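By June, Fadi Qaisi knew the Famari cell better than his own kitchen, and still the wrist view troubled him. He opened the gripper wide, brought it down close over the brown and beige patches in the simulator, and sat looking - the way his aunt used to look at bread.

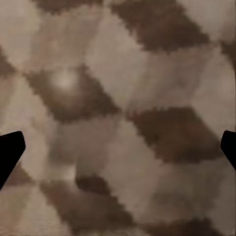
Myroslav Koval thought the finger offsets should be checked before anyone blamed the arm, and he said so twice, kindly. Fadi poured him some tea, found line 569 of the setup file, and began again.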